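Bürgerhilfe Wastska – Fragen und Antworten
Rubrik: Vereine und Ehrenamt / Leihgaben und Haftung

Leihvertrag für Vereinsausstattung: Wer haftet bei Beschädigung während des Transports?
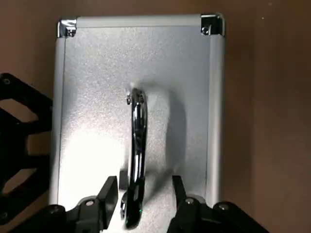

Frage, eingestellt im März 2024

Sehr geehrte Damen und Herren,

unser Musikverein verleiht seit dem vergangenen August Teile seiner Tontechnik an andere eingetragene Vereine im Gemeindegebiet. Die Überlassung erfolgt unentgeltlich, es wird lediglich eine Kaution in Höhe von 500 Euro hinterlegt. Grundlage ist ein Formular von 2 Seiten, das der frühere Vorstand aus einer älteren Vorlage übernommen hat.

Bei der letzten Ausleihe wurde ein Funkmikrofonsatz samt Transportkoffer durch den entleihenden Verein an einen Paketdienst übergeben, obwohl eine persönliche Rückgabe vereinbart war. Der Empfänger im Satz ist seither ohne Funktion. Der entleihende Verein vertritt die Auffassung, er habe das Gerät ordnungsgemäß verpackt und sei für Transportschäden nicht verantwortlich. In unserem Formular heißt es unter Ziffer 16 lediglich: „Der Entleiher behandelt die Geräte pfleglich.“

Wir bitten um Auskunft, ob die Kaution einbehalten werden darf und wie die Haftung für künftige Fälle eindeutig geregelt werden kann.

Mit freundlichen Grüßen
Pierina Colombo
Schriftführerin

Antwort 1 (von der Fragestellerin als hilfreich markiert)
Verfasst von: Fachgruppe Soltus

Sehr geehrte Frau Colombo,

bei einer unentgeltlichen Überlassung handelt es sich um eine Leihe im Sinne der §§ 598 ff. BGB. Der Entleiher hat Veränderungen und Verschlechterungen, die durch den vertragsgemäßen Gebrauch entstehen, nicht zu vertreten (§ 602 BGB). Für Schäden aus vertragswidrigem Gebrauch gilt dies nicht. Zudem ist der Entleiher verpflichtet, die Sache nach Ablauf der Leihzeit zurückzugeben (§ 604 BGB). Die Rückgabe ist grundsätzlich eine Bringschuld, so dass das Transportrisiko in der Regel bei ihm liegt. Haben Sie die persönliche Rückgabe schriftlich vereinbart, spricht dies zusätzlich für Ihre Position.

Zu klären bleibt, ob der Empfänger bei der Übergabe an den entleihenden Verein funktionsfähig war. Liegt ein unterschriebenes Übergabeprotokoll vor, sollte dieses herangezogen werden. Ohne Protokoll kann der Nachweis schwierig werden.

Die Kaution dient üblicherweise der Sicherung solcher Ansprüche. Einbehalten werden darf sie nur in Höhe des tatsächlichen Schadens, ein Restbetrag ist auszuzahlen. Wir empfehlen, einen Kostenvoranschlag einzuholen und dem entleihenden Verein mit angemessener Frist zur Stellungnahme zuzuleiten.

Zu beachten ist ferner die kurze Verjährung nach § 606 BGB: Ersatzansprüche des Verleihers wegen Verschlechterung der Sache verjähren in sechs Monaten ab Rückerhalt.

Für das Formular schlagen wir folgende Formulierung vor: „Der Entleiher trägt die Gefahr des Verlusts und der Beschädigung von der Übergabe bis zur Rückgabe am vereinbarten Ort. Ein Versand bedarf der vorherigen Zustimmung des Verleihers in Textform.“

Diese Auskunft ersetzt keine Rechtsberatung im Einzelfall.

Antwort 2
Verfasst von: Nutzerkonto Clolletti

Ich verweise auf die Möglichkeit einer Elektronikversicherung. Bitte die Bedingungen zum Verleih an Dritte prüfen, dieser ist häufig ausgeschlossen.

Antwort 3
Verfasst von: Ķēniņš

Nach meiner Kenntnis haftet immer der Paketdienst. Der Verein sollte sich dorthin wenden.

Anmerkung der Fachgruppe Soltus zu Antwort 3: Diese Aussage ist in der Allgemeinheit nicht zutreffend. Ansprüche gegen den Paketdienst lassen die Verpflichtungen des Entleihers gegenüber dem Verleiher grundsätzlich unberührt. Verdeckte Transportschäden sind dem Beförderer innerhalb von sieben Tagen nach Ablieferung anzuzeigen (§ 438 HGB).

Status der Anfrage: beantwortet
Verwandte Themen: Übergabeprotokoll, Kaution, Haftung des Vorstands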